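3. Changes in Daily Work at the Uvia Service Desk

The Uvia site of Dravetti clears and resets 138 shared tables. Before the trial, attendants did all of this by hand and moved on foot between two floors. Since December, a robot arm has handled part of the sorting at one station, and attendants have taken over checking and exceptions.

Items left behind vary widely in shape and weight. A single tabletop may hold grapes on a plate, a bottle of tea, a mesh pen holder, loose markers and a plastic basket, and each calls for a different grip.
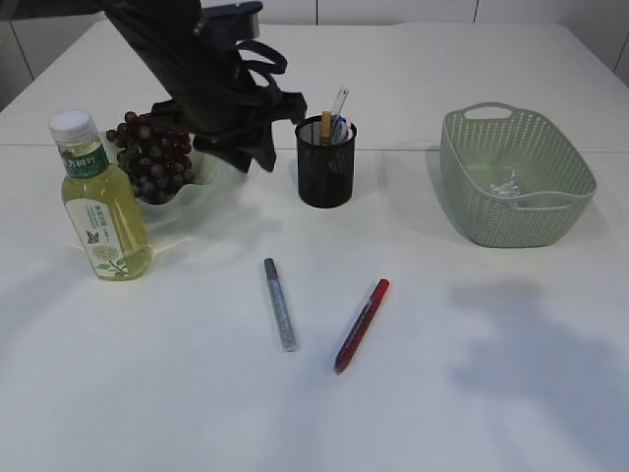
3.1 Effects on Staff

We received 5 written responses from attendants. Most reported less bending and lifting, but several said the work had become more watchful — they now wait beside the station and step in when the arm stops. Training was given in one session, which respondents considered too short.

3.2 Limits of the Study

Our log covers 200 sorting attempts, fewer than the 300 planned. Pay and shift length were outside the scope agreed with the site, and the night shift was not surveyed.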